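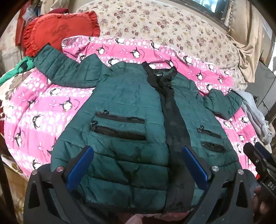 May, notebook, seasonal adjustment run for the Bornilholm jobs series.

Started 9:40. Pulled the new registration counts from the Zudia export and loaded them next to last month's file. Row totals match the printed sheet. District codes match too, except Dunda, which still comes through with the old code in the first column. Fixed by hand again. Someone should change it in the loader.

Raw count of people out of work is down 541 on April. The first adjusted pass turns that into a fall of 82. May is always a good month here (ferries, hotels, the packing sheds taking people on), so most of the drop was expected to go. I still want to know how much of what's left is real.

Checked the outliers. The program flagged one month in the Dunda series, the April when the cannery hired early. I left it as a one-off. If it's treated as part of the season, the April factor moves and May moves with it.

Then the break in the Vashisht series. When the Vashisht office merged its two registers, 600 people who had been on both were dropped from one. That shows up as a fall in unemployment and it isn't one. Last year's run put a level shift in at the merge month. My settings file didn't have it, so the 82 above was made without it. Added the shift and started over at 11:15.

While that ran I went through the wording for the monthly note. Last month's draft said "unemployment" in the first line when it meant registered job seekers. The household survey is a separate thing, comes out quarterly, and can go the other way. Changed the first line and the chart title. The footnote can stay as it is.
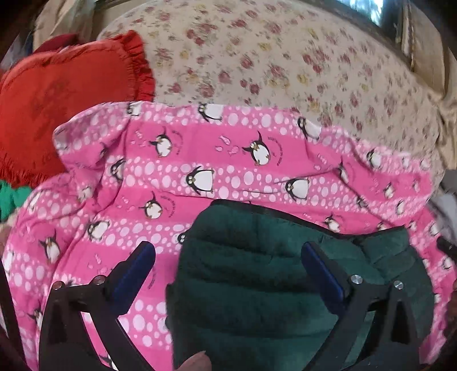
Can we please not print the adjusted figure on its own this time, because the local paper took it last month and set it against the raw one from the year before. Fair point, written in the margin of the draft. I've put raw and adjusted side by side in the table, with the same month last year in the next column for raw only. The adjusted column gets no year-ago figure until the revised back series is checked.

Second run finished before lunch. With the level shift in, the residuals around the merge month look ordinary and the seasonal factors for Vashisht stop drifting. The adjusted change for May is still a fall, smaller than in the first pass. Not writing the number here until the Dunda code is sorted at the source – I don't want two versions going around.

Left to do, in this order:

1. Rerun with the Dunda code corrected in the loader instead of by hand, and compare the two outputs line by line.
2. Test the Easter effect with a window of 3 days before the holiday. The default window is longer and I doubt it suits hotel hiring.
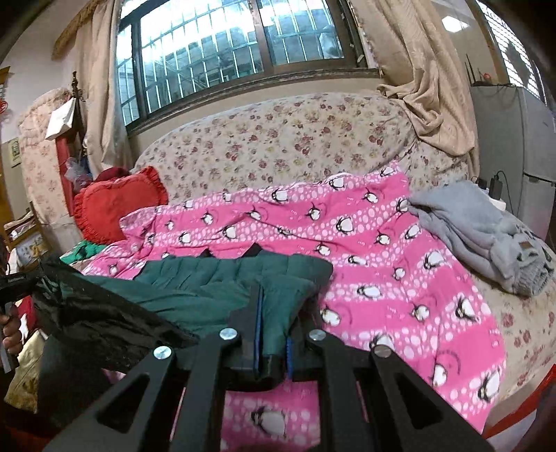
3. Save the settings file with the level shift in the shared folder and delete my old copy.
4. Send the table and the draft note over for reading. Ask for comments on the footnote about the Vashisht merger in particular, as it's long.

Stopped at 4:20. Run log is in the May folder, second file. The first one is the bad run, kept for comparison.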